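Print | E-mail

Countertop Care FAQ – Driscombe Surfaces

How often should marble be sealed?
Once a year, in April if possible. One 5 oz bottle of Liratus covers 20 square feet.

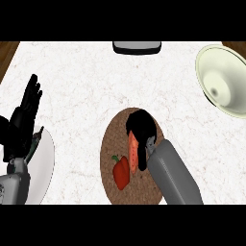

White marble with faint brownish veins

Can I cut on the stone?
No. Use a board – grit under a knife scratches the polish.
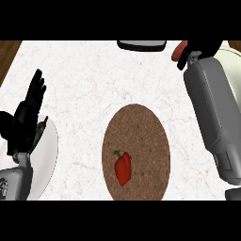 Red pepper on an oval board

Does sealer stop etching?
No. Acids still dull the finish. Blot spills at once.

Updated June 10, 2019

Print | E-mail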